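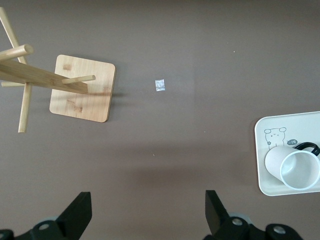

Last updated: May

Prudia Tenants and Workers Alliance
Minutes of the branch meeting, Magbanua ward

Present: 11 members. Quorum (7) met. Meeting opened at 6.30 pm.

1. Previous minutes. Agreed with one correction: under item 4, "Jurneck depot" should read "Jurneck bus depot".

2. Petition on the water tariff. 500 signatures are required for a hearing at the ward council. 175 sheets have been returned and are being checked for duplicates. Sheets without a full address will be set aside.

3. March to the council offices. Route notice to be lodged with the Numora district police. Assembly point is the Jurneck bus depot. Placards to carry the agreed wording only. Proposal to end with a sit-in was put to a vote: 4 for, 7 against. Not carried.

4. Statement on detained strikers. Draft read out. Second paragraph to be shortened and the demand for legal access moved to the top. Approved as amended.

5. Any other business. Megaphone battery needs replacing.

Meeting closed at 8.10 pm.

This site uses cookies. By continuing to browse you accept our cookie policy.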